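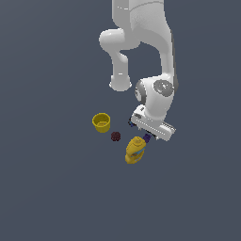

Who decides whether the Pestov Street lots get trees or parking? The town council does, on a recommendation from the planning office, and the vote is set for the second meeting in July.

I wrote that out at the top of the page tonight after three people asked me the same thing at the library and I gave three slightly different replies. I want to have it straight before I talk to anyone else on the street.

Went to the hearing at Drondthorpe town hall after work. It was supposed to start at 7 and started at 7:20 while they looked for a second microphone. The agenda had 9 items and we were the eighth. Before us came a fence variance, a long business about sewer rates, and the contract for the new salt shed, which two members wanted to read line by line. I ate half a granola bar in the hallway and went back in.

Mwajuma Makokha gave the report for the planning office. She had a map of surface temperatures from last summer, and the stretch between the bus garage and Pestov Street was the darkest red on it. I knew it was hot there. I didn't know it was hotter than the rail yard. She said the office is recommending trees on the two north lots and keeping the south lot as it is, with the drainage redone. Somebody asked what happens to the storm water in the meantime and she said the existing grates would be cleaned this month. They were supposed to be cleaned in the spring too. I wrote it down with the time next to it.

Public comment was two minutes each. There were 19 names on the sheet and I was number 4, which was sooner than I wanted. I read from my card. I said the sidewalk on the east side has no shade from the pharmacy to the school, that the older people in the Meesuk apartments walk it to get to the bus, and that my mother stopped walking it last August. I forgot the part about the benches. My voice was all right until the end.

The man who owns the tire place spoke against. He said his customers park in the north lots and he will lose business. I think he has a point and I don't know what the answer is for him. A woman from the apartments said the trees would be fine but who is going to water them, and there was some clapping for that. Adeel Ghauri said Waken could take on the watering for the first two summers if the town would pay for the hoses and a meter. I wish he had told the rest of us before he said it into a microphone. We have maybe enough people for one summer. I said this to him on the steps afterward and he said we would find more. We left it there.

The council members didn't say much. The one from our ward asked about the cost of taking up the asphalt and Makokha said she would have a figure before the vote. Another asked if the trees could go in planters on top of the pavement, and she said they could, but they would be smaller and need more water, and the lots would drain the same way they do now. He seemed to like the idea anyway.

Home at 10:15. Feet sore. Mom was still up and wanted to know if I mentioned her, so I said I did, and she wanted to know what I said exactly. I read her the card. She told me it was September she stopped, not August. I have already said August in front of the council so it will have to stay August.

To do:
Write to Makokha and ask for the map, the big version if she will send it.
Ask the tire man how many spaces he really uses on a weekday. Go in person - he won't answer an email from me.
Get Adeel to put his watering offer on paper with the word "if" in it.
Written comments are open for 20 more days. Drop blank forms at the Meesuk front desk, and pens.
Benches.

Window unit is making the noise again. Bed.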